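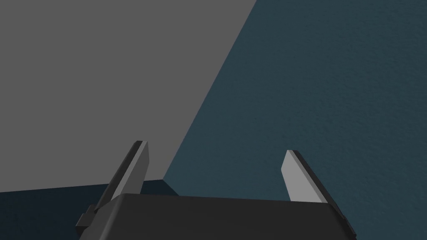
Deferring an obstacle race entry on medical advice

Pirngate Runners' Help Pages: Entries and Eligibility

Posted by Vureck, 7/28/25

I should be grateful for guidance on the deferral of an entry. I am registered for the Pirngate obstacle course race in November, in the 10 kilometre category, and paid the full fee of £82 at the time of booking. I completed treatment for a blood disorder last year and have been training steadily. My consultant has now advised against immersion in cold water until my next set of results has been reviewed, and the review will not take place before the race.

The entry conditions state that a place may be deferred once "on medical grounds, with supporting evidence". They do not state what evidence is acceptable, or whether the fee is carried over in full. I would also like to know whether an entrant may take part and go round the water obstacles, as I would prefer to run if that is permitted.

Ong
Member, entries team

Thank you for your enquiry. The position is as follows.

A deferral on medical grounds may be requested up to 22 days before the race. The request should be made through the entry account, under "Change my place", and should be accompanied by a short letter or clinic note. The document must show the entrant's name and the date, and must say that participation is not advised. Details of the diagnosis are not required and may be covered over before the document is uploaded.

Where the request is accepted, the fee is carried to the following year's race, less an administration charge of £10. If the entry price has risen in the meantime, the entrant is not asked to pay the difference. A place which has been deferred once cannot be deferred again or exchanged for a refund.

With regard to the water obstacles, entrants in the open category may go round any obstacle on the marked path. They will receive a finishing time and a medal but will not be placed in the results. Entrants in the competitive category must attempt every obstacle. A transfer from competitive to open is free of charge and is made on the same page of the entry account.

Entrants are asked to note that the second stream crossing has no marked path round it. Anyone who must stay out of the water should write to the entries team beforehand so that the marshals at that point can be informed.

Dillon

I deferred last year with a knee injury. A physiotherapist's letter was accepted, but my first upload was refused as the date was missing. Please also check whether your surgery charges for letters, as mine did.

I cannot comment on the stream crossing. I entered the shorter course, for which the minimum age group was over 60, and it did not go that way.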